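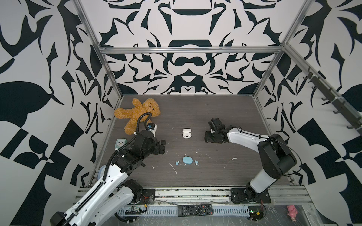 How deep should the gravel base be under a paver patio that only has to hold chairs, a table and a grill?

Four inches of compacted gravel is enough for foot traffic on decent soil. Go to six if you have clay, and put an inch of bedding sand on top either way.

mudboot_12
Posted 2022-01-11
Thanks. Asking because I have two quotes in hand for the same patio and they read like quotes for two different planets. It's a 200 square foot rectangle off the back door, slopes a little toward the fence. Kirnholm Landscape says four inches of base. Kemppainen & Sons says 12. Twelve inches! I'm putting a grill on it, not a locomotive. The soil is clay once you get past the part where the grass is pretending to grow.

slopeside
Six for clay, like the first reply said. Twelve is a driveway. Ask them if they misread the job, it happens when the same guy measures four yards in one morning.

paverdad
I'm going to be unpopular and stick up for Kemppainen. We're in Skernmont too, up the hill, and the frost there does what it likes. My neighbor's patio went in on four inches and by the third winter it had the profile of an egg carton. Mine has 12 under it and the table doesn't rock.

slopeside
Your neighbor's patio had a downspout emptying onto it. You posted pictures of it in August. I remember the downspout better than I remember the patio.

paverdad
The downspout was a contributing factor.

quiet_trowel
Did this for a living until my knees filed a complaint. Depth matters less than what the gravel is and how it gets packed. I'd take six inches of crushed stone compacted in 3 inch layers over a foot of anything dumped in at once and run over with the plate a single time. Ask both of them:
- what stone, and does it have fines in it
- how thick is each layer
- is there fabric between the clay and the stone
- where does the water go

If either one gets huffy at the last question, you have your answer and it was free.

mudboot_12
Asked. Kirnholm wrote back in ten minutes: crushed stone, fabric is extra, water goes "away." Kemppainen sent a page and a half with a drawing. I now know more about my yard than I wanted to.

slopeside
"Away" is a direction, I suppose. What's the slope on the drawing?

mudboot_12
Quarter inch per foot, away from the house, toward the fence. There's a strip of river rock along the low side. They also said they'd do it at eight inches if I sign something saying it was my idea.

quiet_trowel
Quarter inch per foot is right. Eight with fabric on clay is plenty for a patio. Sign the thing.

fernalley
Has anyone said the word Drullitia yet? It's the plastic grid panel stuff, goes down in place of most of the gravel. I laid it under a small sitting area by myself over one long weekend. Hauled a fraction of the stone, and my back is still on speaking terms with me.

paverdad
Plastic. Under stone. In Skernmont.

fernalley
Yes, all three. Two winters so far and nothing has moved except the pot I keep tripping over.

quiet_trowel
Grid panels are fine if the ground under them is flat and firm. On wet clay I'd still want some stone beneath. My trouble with them is that people buy them to skip the digging and then skip the grading too. Fernalley, what's your soil?

fernalley
Sandy. I see where this is going.

slopeside
Anybody want to talk about edging, or are we going to leave the poor guy with a well-drained pile of loose pavers? Get it in writing that they're spiking a real edge restraint into the base. Kirnholm did a walkway for my sister-in-law and the edge was soil and optimism.

mudboot_12
Kemppainen has edging on the quote. Kirnholm has a line that says "finish edges," $80, for the whole patio.

slopeside
For $80 somebody is going to walk around it once and nod.

paverdad
So you're going with Kemppainen.

mudboot_12
At eight inches, yes. With the paper saying it was my idea.

paverdad
I'd still do 12.

quiet_trowel
We know. Mudboot, call in the utility locate before anyone digs, and check that gate width. If they can't get a machine through, the labor number will change and you'll want to hear that now.

mudboot_12
Gate is 36 inches. Going out to measure it again with a tape that isn't my arm.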